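How I Tried to Measure the Speed of Sound With Two Wooden Blocks

Last updated: Feb 15, 2023

I picked this project because of a footnote. Our textbook says that people measured the speed of sound long before anyone had an electronic timer, and then it just moves on to the next chapter. How, though? With what? I asked my teacher, Mr. Andrade, and he told me to go find out and write it up, so that was my December taken care of.

The old methods mostly come in two kinds. In the first one you stand far away from something loud and bright, like a cannon, and time the gap between the flash and the boom. I don't own a cannon (and my mom had opinions about fireworks), so I went with the second kind, the echo method. You stand a known distance from a big flat wall, clap, and listen. The echo comes back too fast to time just one, but if you keep clapping and speed up or slow down until every clap lands right on top of the echo from the clap before, then the time between claps is the same as the time it takes sound to go to the wall and back. Then you can time a whole bunch of claps with a regular watch. I love this so much. It's basically playing the drums with a building.

My wall was the back of the old Trurnard warehouse, which is long, has no windows on that side, and faces an empty lot. I measured 200 feet out from the wall with a tape and put down a chunk of chalk. Sound goes there and back, so that's 400 feet of travel for each clap. My hands got sore right away and weren't loud enough anyway, so I switched to two blocks of scrap maple from the garage. Way better!

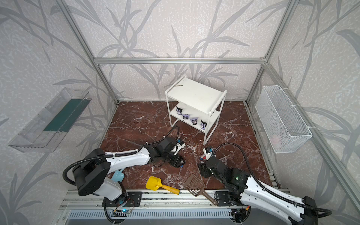
Robel Ambaye read my first draft and wrote in the margin that I was going to fool myself, because if I already knew the answer was supposed to be near 1,100 feet per second, I'd drift toward the rhythm that gave it to me. He was right, and it bugged me for days. What we ended up doing was splitting the job. I clapped with my back to him and no watch, and just nodded when I felt locked in with the echo. He ran the stopwatch and wrote the times in his own notebook, and I didn't get to see any of them until we were completely done.

Each run was 51 claps, which makes 50 gaps. We did 17 runs over two afternoons. I threw out 2 of them, one where a truck pulled into the lot and I lost the beat, and one where I dropped a block. I decided to throw those out before I saw the times, and Robel marked them in the notebook on the spot so I couldn't change my mind later.

The average for 50 gaps came out to 18.2 seconds. Divide by 50 and you get 0.364 seconds per gap, and 400 feet divided by 0.364 seconds is 1,099 feet per second. The accepted value depends on temperature. It was 40 degrees both afternoons on the thermometer I hung on the fence, and the formula in our book gives 1,096 for that. I was so happy I did a lap of the lot.

Then I calmed down and looked at the spread. My shortest run was 17.6 seconds and my longest was 18.9, which would give answers from 1,136 down to 1,058. So any one run by itself isn't that impressive, and landing 3 feet per second away is partly luck. The biggest problem is that your ear can't tell exactly when two sounds line up. I tested this at home by playing pairs of clicks through headphones, and I couldn't hear a gap until they were quite a bit apart.

I also wanted to try a longer distance, which should make the ear problem matter less. The only place with enough room was behind the Dritstead school gym, where you can get 570 feet back from the wall. It didn't work. The echo was so faint I kept losing it, and there was a second echo off the bleachers that came in early and messed up my rhythm. I've got four pages of notes on that and no number I trust.

If I do it again I'd like to go back to the warehouse in July, when it's hot, and see if the gaps get shorter like they should. The formula says they'd drop to 0.346 seconds at 90 degrees, so 50 gaps would be almost a whole second faster. Robel says he'll bring the stopwatch if I bring the lemonade.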